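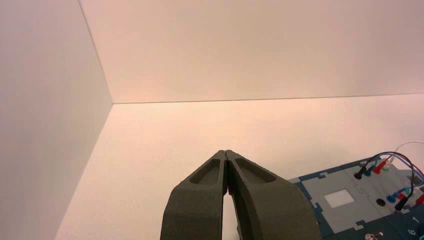
White Corners: A Gallery
Home » Galleries » Rooms and Worktops

Siiri Pitkänen has been photographing white work areas since November, and I have been asked to write the words again. I should say at the start that I don't share her enthusiasm. A white wall is the cheapest decision in any building, and people who sell white walls have learned to talk about it as if it were the most expensive. Clarity, focus, calm. I've worked at a white desk for most of my adult life and can report a normal amount of each.

Still, she has a point about corners. Paint two walls and a tabletop the same white and they don't come out the same at all. One goes gray, another goes a bit peach, and you end up with a thin line where the table starts. That is most of what this gallery is about. If it doesn't interest you, the kitchens are two pages back.

Captions are mine. Siiri has read them and disagrees with several.

Grustgate, second floor, morning
The brochure for this building calls the finish "neutral." Compare the wall near the window with the wall near the door and tell me which one is neutral. They came out of the same can.

Grustgate, second floor, afternoon
Same wall, five hours later. Now it's yellow. Siiri insists she did nothing to the color, and I believe her, mostly.

Grustgate, the stairwell
I asked for this one to be left out. It has no worktop in it. She likes the handrail.

Nolalex bench, straight out of the carton
Nolalex makes a plain white bench with low sides, and the list price when we looked was 2,899. I read that number several times. What you get is a flat white surface and panels that stand up around it. It does look good in the picture, I'll give them that. So would a door laid across two trestles with a sheet over it.

Nolalex bench, the join
A close view of where a side panel meets the top. The catalog says "seamless." I count that as a seam.

Nolalex bench, after the first week
Coffee, pencil, something blue. The care sheet recommends a soft cloth and patience. The blue is still there.

Nolalex bench, the blue
Closer. Siiri thinks it improves the picture, and on this one we agree, although I doubt the owner would.

Kokkonen, front room
Kokkonen repairs small household things and was already doing it before anybody sold a bench for the purpose. The walls here were painted white once, a long time ago. They've gone the color of old piano keys behind the shelves and stayed lighter where a calendar used to hang.

Kokkonen, the worktop
Not white. Included because the owner told us, without being asked, that white shows you a dropped screw and that's the end of its advantages. I have tried it at home with a handful of screws. It's true, you do find them faster, unless they land in shadow up against the back wall, where everything goes the same gray.

Kokkonen, the drawer under the worktop
Every drawer like this one has a dead battery in it. People keep them. I keep them.

Nadiia Bondarchuk's sewing corner
Nadiia fitted hers out with board left over from a closet, two sides and a back, because pins kept going off the table. She painted it white for the light. She says it's brighter. I held a page of small print in there and on the kitchen table and couldn't read it any better in one than in the other, but my eyes are not what they were, and she does the sewing.

Nadiia's sewing corner, with the lamp on
The back board turns pinkish under a warm bulb and the side board doesn't. She swapped the bulb the following week for a cooler one and then swapped it back. The cool one made her hands look ill, she said.

Nadiia's sewing corner, thread
One end of bright thread on all that white and you can't look at anything else. This is Siiri's favorite in the set and she would have made it the cover. It's a decent picture. I don't think it proves anything about white, though - you could drop the same thread on a black table and have the same trouble looking away.

Pirkico sample boards
Pirkico sent a box of 30 painted boards, all of them white, all with different names. We laid them out on the floor and turned them over so the names couldn't help. Siiri sorted them into warm and cool. I sorted them too. We agreed on fewer than I'd expected and I no longer trust either of us.

Pirkico sample boards, on edge
Two of the boards stood up as walls and one flat as a table. A corner, in other words, for the price of postage. The line where the boards meet the floor piece is soft and gray and looks just like the ones in the expensive pictures.

Pirkico sample boards, board 564
The company's best seller, according to the slip in the box. It's white.

Hallway, my own house
Siiri wanted one from me, for fairness. The scuffs are from a bicycle. I have meant to repaint since before the bicycle was sold.

Hallway, my own house, repainted
I used the Pirkico 564 in the end. There was a coupon. It went gray on the left wall and faintly orange on the end wall by dinner time, and my wife asked which of the two colors I'd chosen.

Notes on the pictures
No colors were corrected, Siiri says, beyond what the camera does by itself, and I would treat that as a bigger exception than she does. Cameras have opinions about white. Two of hers disagree with each other about the same shelf.

Prints are available of anything in the gallery except the Kokkonen drawer, which the owner would like kept off other people's walls. They cost 40 each, unframed, and the paper comes in matte or gloss. The paper is also white. I'm told it's a different one.

Gallery posted Saturday, March 28, 2020. Photographs by Siiri Pitkänen. Thanks to Nadiia Bondarchuk for the use of the corner and for lunch.

Previous gallery: Kitchens With the Drawers Open
Next gallery: Shelves, Mostly Level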